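Sep 23, 2021 – Warkham bench, hand fault again

Third stall on the multi-finger hand this month, so I'm writing it down properly this time. It was holding the blue mug sideways when the Ntuli controller threw a current fault and the fingers just stopped answering. No release, no home, nothing! I hit the e-stop and then remembered (too late) that e-stop on this arm keeps the last grip.
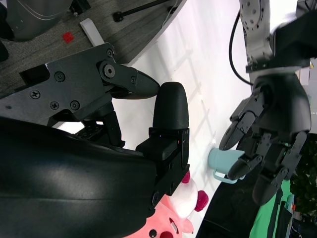 Ravinder Lévesque reckons it's the thumb driver overheating and wants the current limit dropped from 3,014 to 2,000 mA before anyone runs it again. Fine by me, though I still suspect the cable at the wrist – we had the same fault code back in May and reseating it bought us 52 clean cycles.

What I did, so Do-yoon Jeon can pick it up tomorrow:

1. Powered the hand down at the rack, waited 20 seconds, brought it back up and saved the log.

2. Put the mug, the pink plush and the purple plate out on the white table for the slow test, both grippers kept low at the front edge.
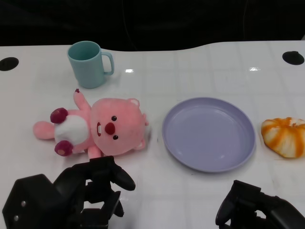

3. Still to do: swap the wrist cable, then try the new limit. Change one at a time please, or we'll never know which it was.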